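Skorkellow Practice Notes – Gallery 7: Two-Arm Work at Cabinets and Counters

These views accompany the revised clearance section of the Skorkellow practice notes for simulated household tasks. Section 3 covers arm spacing, grip on thin devices and camera placement. Sites using the Usulus scoring sheet should read the gallery against items 2 and 3 of that sheet. The September revision changes the wording of the idle-arm rule; the limits stay as they were.
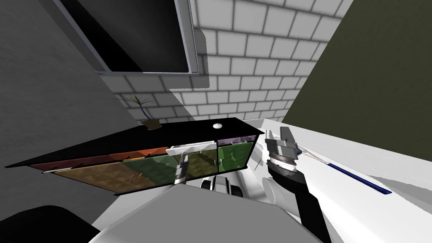
Left gripper near the cabinet handle, right gripper over the white counter. Rule 3.1 – log both arms, including the one that is idle.

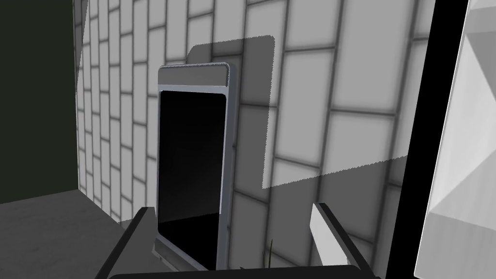

Phone held upright near its lower end, a finger on each side. Rule 3.2 – record grip height before any move. 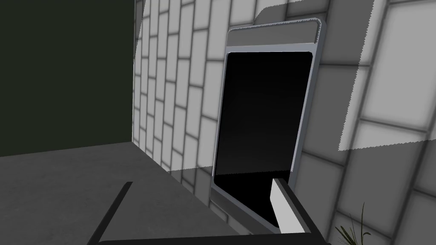

Tablet against the tiled wall, white finger pad at the lower right corner. Rule 3.3 – wall contact is scored separately from grip.
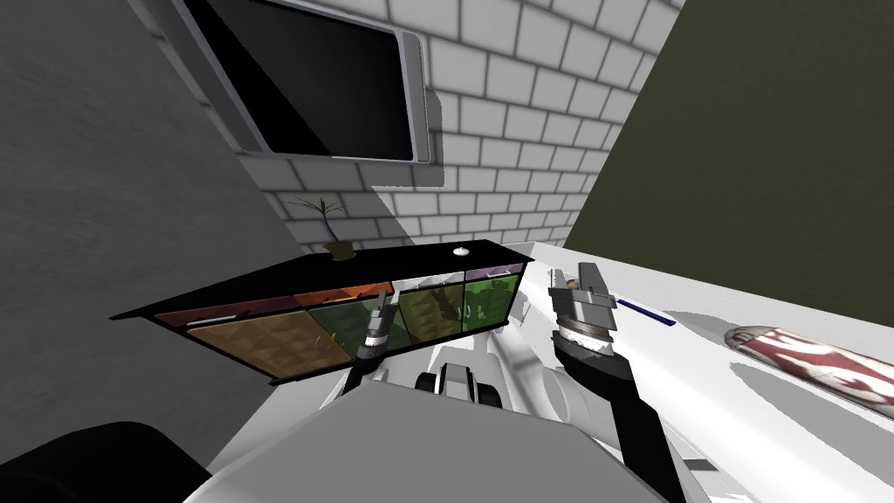

Both arms forward, right gripper open above the table beside the blue stick. Rule 3.4 – loose items within reach are listed at setup.

All four views: rendered simulation, gripper in view, screens dark.

Rule numbers follow the Gwynne edition. The older Brindska numbering is still accepted on log sheets, provided the edition is written at the top. Logs may hold up to 151 entries; longer runs are split and the parts cross-referenced.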